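Speaker notes, lab day talk, October 23, 2018
Waltraud Hofstetter, Ortner group
Twenty minutes plus questions. Laptop on the left, clicker in jacket pocket (check jacket pocket).

Opening

Thank Luzius for the introduction, whatever he ends up saying. Don't correct him on the title.

Start with the grocery question. Why sort groceries? Say that I wanted to study handovers in a dual-arm setup, and sorting groceries is what you get when you ask for something with a budget of nearly zero. Pause. If they laugh, go on. If they don't, go on faster.

The actual question of the talk: if you train a sorting policy from demonstrations, how much does it matter that the arms hesitate? Our operators hesitate a lot. They stop above a bin and think. The policy learns to stop above a bin and think, minus the thinking.

What people usually do

Trim the pauses and train on what's left. Quick, tidy, in every methods section, including two of mine. Silvan's objection in February was that some of the pauses carry information, for instance when one arm waits so the other can get out of the way. Cut those and you have taught two arms to share a table as if each were alone.

Give Silvan credit here. He's in the third row and he'll be counting.

What we did

Two arms, three containers, small packaged goods. Operators drive both arms. We recorded 2,946 episodes, and Brigitta labeled pauses by hand in a subset until she asked, politely, for a different job. Then we trained a small classifier, called Sondari, to sort the pauses into "waiting for the other arm" and "operator is lost."

Go to the stills now. Leave them up, don't read them out. 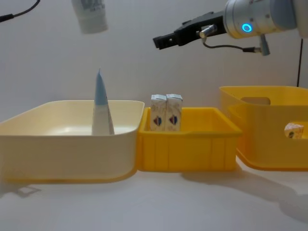
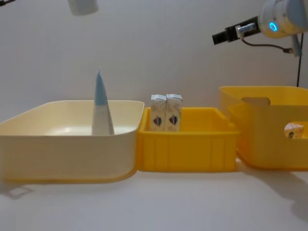

Same three containers in all of these.
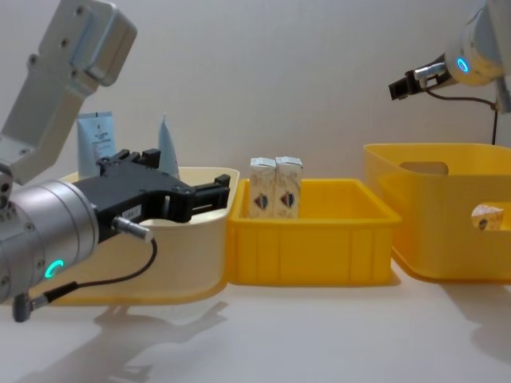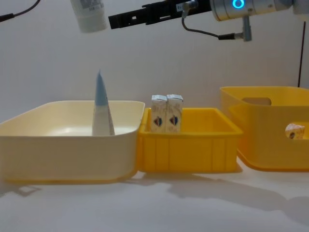 Now ask the room for a vote: given a single still, is the arm waiting or is the operator lost? Let them argue for a minute. The point is that one still can't settle it, and the labelers had the same trouble until we let them see a few seconds on either side. A gripper in the air looks equally thoughtful in both cases.

That's why Sondari takes a window of motion from both arms. The first version looked at one arm at a time and did about as well as a coin. I defended it for longer than I should have. Skip this if Leobardo is in the audience, he has the emails.

Result slide

Three policies, same network, same training time:
All pauses kept: 57 percent of sorting trials completed.
All pauses trimmed: 58 percent.
Only the lost-operator pauses trimmed: better than both. The plot is on the slide, let them look at it before talking.

Say the first two numbers slowly. A whole preprocessing habit, and it bought us one point, well inside the noise. I've had coffee breaks with a larger effect.

Where the third policy gains is almost all in trials where both arms need the middle container. When only one arm has work to do, the three are the same. Say this before someone asks it as a question that is more of a comment.

Things that went wrong

Operators differ. We had 8 of them and one never pauses at all, which sounds like a gift until you see how often that person bumps the other arm. Her episodes are in the training set anyway.

The classifier calls it "waiting" when an operator stops to scratch their nose. I have no fix for this.

Everything was done on one table. Plamside has a different arm layout and offered us time on it, and we haven't gone yet. Don't promise a date.

Questions I expect

Why not have the policy predict the pause type directly? We tried, it learned to predict "waiting" every time. Backup slide 2.

Is the data public? Soon. Brigitta is cleaning the labels. Don't look at Brigitta when saying "soon."

Would it work with one arm? There would be no other arm to wait for. Be nice about this one.

If there's time left over, show the collision clip, sound off.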